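May, evening, after the open day

Writing this up before I forget it all, and with my feet up, which they have earned! We had the doors open from 10 until 3, and Kadri kept the tally by the entrance: 40 visitors through the bin picking corner, a good half of them kids from the Jusmont after-school club, plus the two very patient people from Grerken who stayed for the whole talk and then stayed for the coffee as well.

Remedios ran the talk and I looked after the table. We kept to the toy and kitchen set for the picking, the same one we settled on for Morais, and I'm glad we did, as the little ones could shout out what they wanted next and everybody knew what they meant. (The shovel was by far the favorite. I lost track of how often I heard "do the shovel!")

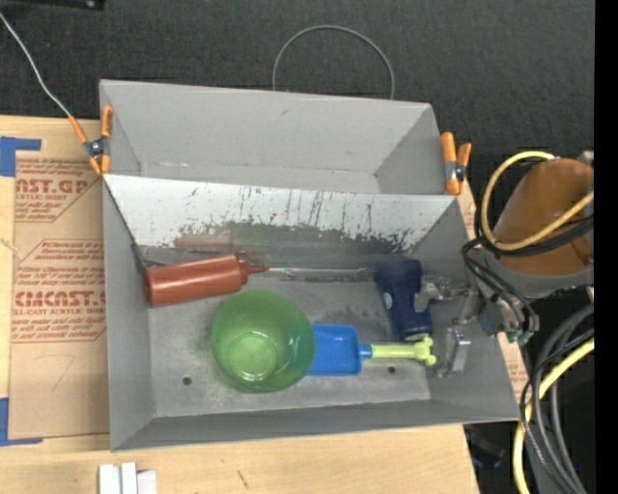

*Gripper at the navy piece; bottle, bowl and shovel still in the front bin.*

The clamps on the bins held all day, so thank you Kadri for fussing over them at breakfast. One of the Grerken visitors asked how we choose which object to go for first, and Remedios gave a lovely long answer with a lot of hand waving that I wish I had written down. Remedios, if you read this, please add it here, even just the short version.

For next time: start the talk at half past the hour, because the club bus was late and we repeated the first 7 minutes for them. Bring a step stool for the smaller children. I also promised to send the Starkance people our setup notes, and I still need to find their address, I think it's on the back of the sign-in sheet.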